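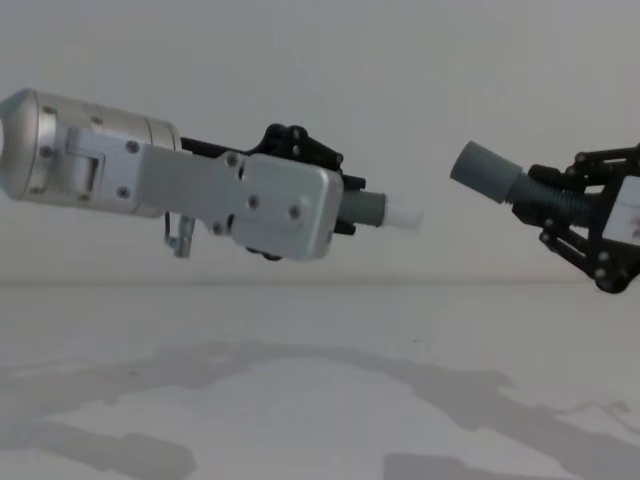
## Unit 8: Light Work Surfaces and Small Round Parts

Rirkham bench course, handout for part two. Bring the Flusov tables from part one.

### 8.1 Surface

The top is pale, and the wall behind it is plain. Gloss tops produce highlights that can be mistaken for the edge of a part. Wipe the top with a dry cloth before each exercise and again after any work with oil.

A short gray-green cylinder separates well from a white top by tone alone. White nylon and clear acrylic do not. Put a dark mat under those.

### 8.2 Shadow

Two shadows matter:

- **Contact shadow:** narrow and dark, directly under a resting part. Use it to judge whether the part sits flat.
- **Cast shadow:** wider and softer, displaced away from the lamp. It grows softer as the part is raised.

Where the table meets the wall, expect a soft horizontal band of shade. Do not place parts in it. 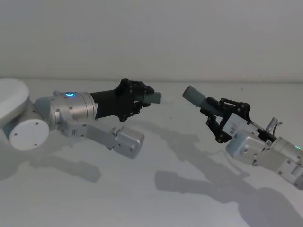

**How should a short cylinder be set down so that it does not roll?**

Stand it on a flat end if it has one. If the ends are rounded, lay it in a V-block or against a stop strip, with its long axis parallel to the strip.

### 8.3 Storage

Cylinders up to 68 mm long go in the Kistel tray, one to a groove. Longer stock goes in the Griffiths rack. Record the length and end type (flat, rounded, chamfered) on the tray card before closing the lid.

### Exercise

Set a lamp 41 cm above the top. Sketch both shadows for a resting cylinder, then for the same cylinder raised on a block. Mark the contact edge in each sketch. Keep the sketches for Unit 9.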